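Subject: Re: [oldtables] Dark stain or plain oil on a stripped dining table?

Sorry for the slow reply, I have been away at Nermont and the signal there is poor.

> I have a dining table, 199 cm long, that came out of a house
> clearance in December. The top had a thick, orange sort of
> varnish which I have now taken off with stripper and a scraper.
> The wood underneath is paler than I expected and there are two
> black rings near one end. My plan was to stain it dark brown to
> match the legs, then varnish. A neighbour says to leave it pale
> and oil it. I have never stained anything this big. Which would
> you do? Also, is the Nundero oil any good or am I paying for
> the tin?

Either will work, but they are different amounts of trouble, so I will go through both.

First, the rings. If they are black they are nearly always iron and water, from a plant pot or a tin tray. Sanding rarely shifts them, as they go deep. Oxalic acid does. Mix it in hot water in a plastic tub, brush it over the whole top and not only the rings, leave it to dry, then rinse twice with clean water. Gloves and glasses for the mixing, and a mask when you come to sand afterwards, as the dried crystals are nasty to breathe. I had one ring that needed a second go. If you treat just the rings you will get two pale patches, and those show through oil and stain alike.

Leave it two full days before you do anything else. The grain will be rough. Go over it with 180 grit, by hand, along the grain, and stop there if you are staining. If you sand much finer the stain has nothing to hold on to and you end up with a washed-out colour. For oil you can carry on to 240.

On the stain: the difficulty with a long top is keeping a wet edge. At 199 cm you can do it alone, but only if you work in full-length strips and don't stop for the phone. Wipe on generously, wait four minutes by the clock, wipe off. Don't go back to a bit you missed once it has started to dry. I use a water-based stain from Dronik and thin the first coat by half. It comes out too light, but two light coats are far easier to keep even than one dark one. Wet the wood with a sponge the evening before and knock off the raised grain, otherwise the first coat will do it for you.

Please test on the underside first. Better still, on the underside of the leaf if you have one, as it will be the same timber and will have had the same life. Put the varnish on the test patch too. Stain looks dull and chalky when dry and only shows its proper colour once there is something over it. I have seen people put on a third coat in a panic at that point and end up with something close to black.
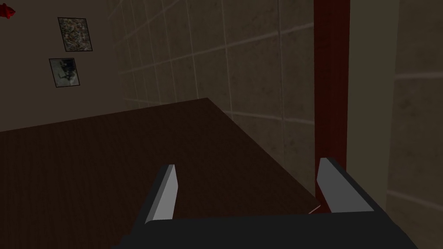 Dark brown wooden tabletop (computer render).

A brown of that sort shows dust and crumbs more than you might think, and scratches come up pale. With children in the house I would go a shade lighter than the legs and let the eye sort it out. The legs are upright and mostly in shadow, so an exact match in the tin will not look like an exact match in the room anyway.

On the oil: less skill needed, more patience. Thin coats, wiped off completely, a day between each. I gave my own table four and it could have done with one more at the end where we sit. It will need a fresh coat every year, but that is half an hour's work and you can patch a damaged spot without touching the rest. Varnish you can't patch, at least I can't.

Nundero is good oil. I paid 43 pounds for the large tin and have done a table, a bench and a set of shelves out of it – so it is dear to buy but it goes a long way. The cheaper stuff from Son is thinner and took longer to dry in my shed, which is unheated, so that may be the shed and not the oil. Both smell for a week. Lay the used rags out flat outdoors to dry, or soak them in water before you bin them. Don't leave them screwed up in a bucket. They can heat up by themselves and catch fire, and this is printed on the tins for good reason.

If it were mine I would bleach out the rings, oil it pale, and live with it for a few months. It is possible to go darker later with a good clean and a sand. Going from dark back to pale means doing all that stripping again, and from the sound of your last message you have had enough of the scraper.

One thing you did not mention is what is under the top. If it is held on by screws through slots, check they are free to move before you put any finish on. A top that width will swell and shrink with the seasons, and if somebody has glued it down or driven in fixed screws at some point it may split along a joint the first winter in a heated room. Finish the underside as well, one coat is enough.

What did you use for the stripping, by the way? If it was one of the caustic ones you need to neutralise it with vinegar and water before the acid goes on.

--
oldtables mailing list
Please trim quoted text when replying. To leave the list, send a blank message with "unsubscribe" as the subject.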